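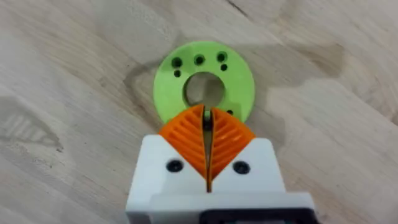
Section 4. Your first shift with the arms

By this stage the Dukotent cell at Gelville has been switched on, shouted at and switched off again, and you're ready to give it some work. Read this section before you touch anything, even if you read the last manual and felt it was a waste of a smoko. The practice part is the green flange, six bolt holes and one big one in the middle, and the fingers go in through the big one. Don't teach the grip on a bolt hole. The fingers come to a point, which gives people ideas.

4.1 Setting up the bench

1. Clear the work area back to bare timber. Stains and old cracks in the board can stay.
2. Lay one flange flat. Flat means flat, with no swarf under it.
3. Wake the arms from the panel and wait 2 minutes. You can't hurry this by pressing the button again.
4. Open the fingers all the way before you bring an arm down.
5. Lower until the fingertips line up with the centre hole, then save the position under your own initials. Positions called "test", "test new" and "Orlando final" get deleted at the end of each month.

Note: The ribbed orange fingers are meant to bend. If one stays bent, swap it and put the old one in the tray, not back on the arm for night shift to find.

Caution: Keep sleeves, lanyards and your good hand away from the bench while the arms are live. Your other hand too.

4.2 Running two arms

1. Set one arm as lead. The other one waits its turn, a courtesy we hope will spread to the car park.
2. Check that every cable has slack through the full reach.
3. Run the first cycle at 5 per cent speed. It's dull. Watch it anyway.
4. Step up only after a clean cycle, and write the speed on the sheet.
5. Move pencil cases, cups and other personal treasures well out of reach before you go past crawl. 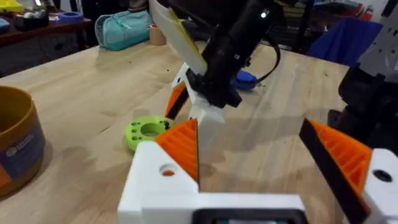

Kirsty Innes reckons the slow cycle is the only part of the day she'd fight to keep, as it's the one time she gets to see what the thing thinks it's doing. She also wants it on record that sorting 800 flanges a shift by hand did her wrists no favours, and that she misses the talking.

4.3 What changes for you

The count is now the cell's job. Yours is setting up, checking, clearing jams and deciding when a part is rubbish. Nobody's pay grade drops under the Skillell agreement, and the sign-off for cell operator goes on your card after 115 hours - breaks don't count, Valter has asked.

Rotation stays at two hours. If you're on your own with the cell, swap to packing at the halfway mark so you get some company.

4.4 If it stops

1. Press the red stop, even if it has already stopped.
2. Read the message aloud to whoever is nearest. This fixes more than you'd expect.
3. Ring Berhanu Alemayehu before 3 pm, or the Vilela desk after that.
4. Leave the part where it is until one of them answers.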